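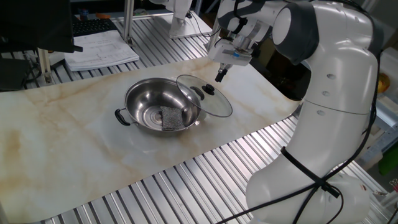
Keston stammer

The Keston stammer is a fault in robot grippers in which the fingers close on a thin object, decide that they are holding nothing, open again and repeat the whole business until somebody stops them. It takes its name from the Keston gripper controller, on which it was first written up, and from the sound, which people who have shared a room with it describe as a stapler with something on its mind.

The fault is chiefly known from kitchenware trials at the Skendberg workshop in Gerkevden, where it ran through most of one night and opened and closed the same pair of fingers 2,654 times on the side of a cooking pot. The pot was declared fit for use. The gripper was declared fit for use as well, a finding which the report later withdrew.

Contents
Background
Cause
The overnight run
Safety findings
Correction
Related faults
Use of the term

Background

The Skendberg workshop took up kitchenware in the belief that it would be easier than what it had been doing before, which was cloth. Pots keep their shape and do not fold up when looked at. The programme of tasks covered removing and replacing lids, moving sponges, and lifting and turning pots, all at a bench with arms mounted on it. Each task was to be tried 200 times before it could be called learned, a threshold whose origin is not recorded and which appears in the earliest notes already looking like tradition.

Tasks were handed to the arms by a scheduler called Tello. Tello's duties were simple: it issued a task, waited for word of how it had gone, and issued the next. Word of how it had gone came from the Keston controller, which sat between the scheduler and the fingers and was asked, at the end of every grasp, a single question: whether anything was being held. Tello had no other means of knowing, and no reason written into it for doubting the reply.

The arrangement worked well for lid knobs, sponges and most handles. All of these are thick. The first task to require a grasp on the bare wall of a pot was added late in the spring, in May, by copying the settings from the sponge task.

Cause

A gripper of this type judges whether it has hold of something by how far apart its fingers are when they stop. If they stop with a gap between them, something must be in the gap. If they meet, there was nothing there. The difficulty is that fingers seldom meet perfectly, and a controller that took every small gap for a success would spend its days proudly carrying air from one place to another. A margin is therefore allowed, inside which the fingers are considered to have met.

On the Keston controller the margin was set at 2 millimetres. The wall of the pot was thinner than that. The controller could therefore grip the pot firmly, with its full working force, and report with complete consistency that no pot was present.

This alone would have produced a failed task and a line in a log. The stammer needed a second ingredient, the retry rule. A missed grasp was treated as a small mishap of aim, best cured by opening the fingers and having another go from the same position. The rule had a limit on the number of goes, set at 4. The limit was counted by the controller and the count was cleared whenever the motor current rose above a certain level, on the reasoning that a rise in current meant contact, and contact meant progress. Squeezing a steel wall raises the current very reliably. Each attempt thus wiped out the memory of the one before, and the controller approached every grasp in the spirit of a first try.

Two parts of the same device had reached opposite conclusions. The part that watched the gap held that there was no pot. The part that watched the current held that there was. Neither was in the habit of consulting the other, and the report notes drily that both had passed their tests. 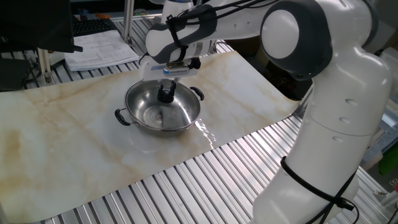
The stammer is hard to spot from across a room, which helps to explain how it lasted. In normal working an arm pauses before a grasp to let its joints settle, and a stammering arm looks much like one that has paused: the large joints do not move at all, and everything that is going wrong is going wrong in the last few inches. The fingers reach down into the pot with their tips only just inside the rim, near the far wall, and the gripper housing hangs directly above them, so that anyone glancing over from a desk is likely to see an arm busy with a pot and think well of it. Polished steel does the watcher no favours either. The inside of the pot throws back a good deal of glare, and a small movement of dark fingers against it is easily put down to the light.

The overnight run

Unattended running was permitted at Skendberg for tasks that involved no heat, no liquid and nothing sharp. The pot task met all three conditions. It was started in the early evening, and a person checked the first grasp by eye. The first grasp was good. The fingers closed on the wall and held it, and the observer went home in the gap between the holding and the letting go.

Tello waited. It had been told that a task might take a while, and it had been given no opinion on how long a while might be. The record for the night shows one task issued, no result returned, and the scheduler's status given throughout as "healthy", a word that was afterwards removed from the display.

The run ended a little before seven in the morning, when the gripper's motor reached its temperature limit and shut itself off. This was the only protective measure to act during the whole event, and it acted to protect the motor. The fingers stopped closed on the wall of the pot. A further consequence, noted with some feeling in the report, was that the controller's last message before shutting down was once again that it was holding nothing.

Damage was slight. The pads on the inner faces of the fingers had worn through, and a bright crescent had been rubbed into the wall of the pot. The mat under the pot was unmarked. The sponge trials planned for that morning were put off until the afternoon.

Safety findings

The inquiry that followed was larger than the damage seemed to warrant, and was criticised for this within the workshop until its main finding was read. The finding concerned what the controller believed. An arm that thinks its gripper is empty is allowed to move faster than one that is carrying a load, and may pass over areas where carrying is forbidden. Had the retry limit worked as intended, the controller would have given up after its permitted attempts, reported an empty gripper and let the arm return to its rest position at full speed. Depending on whether the fingers had opened cleanly, it might have taken the pot with it.

The report therefore arrived at the awkward view that one fault had been shielding the bench from another, and that a simple repair of the retry count would have made matters worse. Such a repair had already been drafted. It was short, tidy and well commented, and it was put in a drawer.

A second finding dealt with people. Staff at the bench had been taught that a gripper reported as empty could be safely approached and its contents, if any, taken out by hand. The report observed that "reported as empty" and "empty" had been used in the training notes as though they were the same word, and recommended that they stop.

A third finding, on the noise, recommended that unexplained clicking be looked into. It is the shortest section of the report and the one most often quoted.

Correction

The margin was changed from a fixed figure to one entered for each object, so that thin things could be declared thin. A grasp is now judged on gap and current together, and where the two disagree the controller must say that it does not know. This third answer caused more trouble than all the other changes combined. Tello had been built to hear yes or no, and for a short period treated "unknown" as a yes with a spelling mistake.

The retry count was moved out of the controller and into the scheduler, where nothing the fingers feel can clear it. A time limit was placed on every task. After an unknown result the arm stays where it is, at reduced force, until a person has looked at it. The pot task was then restarted from its first attempt, the earlier ones having been struck out, and reached its full tally without further clicking.

Related faults

The stammer is sometimes confused with chatter, a rapid trembling of the fingers caused by poor tuning of the motor. Chatter is much faster and stops when the object is removed. A true stammer carries on just as well with the object taken away for as long as the current threshold is crossed, which on a stiff gripper can be managed by the fingers pressing on each other.

Its mirror image is the phantom carry, in which a gripper holding nothing reports a load and transports it with great care to the proper place. Phantom carries are thought to be far more common. They are generally discovered at the far end, when something is poured into a container that was never delivered.

Use of the term

Within Gerkevden the word has spread some way beyond grippers. To stammer, in local workshop speech, is to repeat a step without asking whether it has already worked, and it is applied to printers, lifts and the people who press lift buttons. The pot with the crescent in its wall was returned to the shelf and remained on the list of approved test objects, where its entry reads "thin".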